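**Cell 3, Patcombe site: gripper released under load, guard circuit did not respond**

**n.pascu** (site engineering)

I am opening this thread to record a fault on the bag-handling cell at Patcombe and to invite comment before the report is issued in February. During a routine run the gripper opened while holding a filled bag. The bag fell inside the fenced area and there were no injuries. The controller logged fault 313 (loss of grip signal), but the arm carried on to the next position before it stopped. Under the site rules it should have stopped at once.

The cell has been locked off. Please do not reset it.

**k_saithong**

Thank you for the prompt notice. Fault 313 has been raised on this cell before, always after the arm had been turned fully to one side. I would look first at the cable along the forearm. If it is pulled tight at the end of the turn, the signal may drop for a moment and then return.

**Wiroj C.** (safety)

With respect, the cable is the lesser question. Signals will be lost from time to time on any machine. My concern is that the arm kept moving afterwards. Could Mr Pascu confirm the delay set between loss of signal and stop?

**n.pascu**

The delay is set to 60 milliseconds in the Pirkska controller. The log shows a longer gap, and I cannot yet account for the difference.

**ketsara.y** (maintenance)

The fingers should also be examined. The edges take knocks in normal use, and our checklist asks only whether the pads are fixed firmly. It does not ask about wear. I have requested a change to the checklist twice.

**k_saithong**

I do not agree that wear on the fingers would cause a lost signal. It may explain a poor hold on the bag, but that would be a separate fault with its own number.

**ketsara.y**

I did not say that it caused the signal fault. A bag was dropped, and both matters belong in the report. For reference, the gripper and arm at the table:

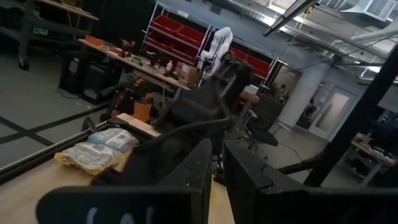
*Gripper fingers and forearm cable, with bags on the table. Note the worn paint along the top edge of the right-hand finger.*

**Wiroj C.**

Noted. Worn paint alone is not a defect under the Kirken inspection guide, but I accept that the checklist should cover it.

**n_limsakul** (moderator)

Members are reminded that the cause has not been established. The following actions are recorded:

- Mr Pascu to send the full controller log to the safety office.
- Mr Saithong to test the forearm cable at both ends of its travel - power to the gripper only, arm held by its brakes.
- Ms Yimyam to measure the fingers and submit the revised checklist.

The lock on cell 3 may be removed only with the written consent of the safety office.

**k_saithong**

Agreed, although I maintain that the cable should be replaced whatever the test shows.

**Wiroj C.**

Please leave the present cable in place until the test is complete. A replacement may be fitted afterwards.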